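How to Run a Letter-Writing Drive for a Prisoner

Applies to: local groups of five or more people writing on behalf of one named detainee.

1. Confirm the case details

Before any letter is drafted, get the following in writing from the family, the lawyer or the campaign that represents the prisoner:

Full name as it appears in prison records, including spelling in the local script
Prisoner number, if one is used
Current place of detention and postal address
Whether the prisoner agrees to public letters
Topics to avoid

Transfers are common. Check the address again in the week of mailing. In our September drive the address changed after 46 envelopes had been labeled, and all of them had to be redone.

2. Separate the two kinds of letter

Letters to the prisoner are personal. They should not discuss the charges, the trial or the group's plans. Assume they will be opened and read.

Letters to officials are formal. Each one makes a single request, such as access to a doctor, family visits or release. Address the official by title. Do not insult or threaten. Keep it to one page.

Do not put both kinds in the same envelope.

3. Prepare a model letter

A model letter lowers the effort for new writers, but identical copies may be set aside as a batch. Supply the facts and the request as fixed text and leave the opening paragraph blank. The Estley group uses this layout:

Paragraph 1: who the writer is (own words)
Paragraph 2: facts of the case (fixed)
Paragraph 3: the request (fixed)
Closing: name, town, signature

Dalal Abu Hammour, who drafts our fixed text, keeps paragraph 2 under 600 characters so that it can be copied by hand in a few minutes.

4. Set up the session

Allow two hours. Seat writers in groups of four to six with one person at each table who has read the case file. Put out plain paper, blue or black pens, envelopes and a printed address sheet. Colored paper, stickers and glitter are refused by many prisons.
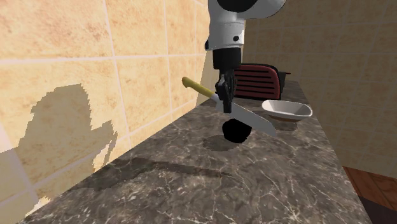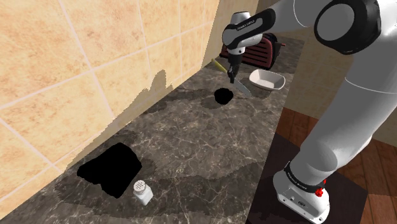

5. Log and mail

Record each letter before it is sealed. The log needs four columns: date, recipient, language and type. Do not record the writer's home address unless the writer has agreed to it. Store the log on one device with a password.

Mail in small lots over two to three weeks. The Bustos Street drive sent 726 letters this way and logged a reply to 31 of them, most from a ministry press office. Replies should be scanned and passed to the campaign, including form replies.

6. Follow up

If there is no answer after six weeks, send a second letter that gives the date of the first. Copy it to your own elected representative.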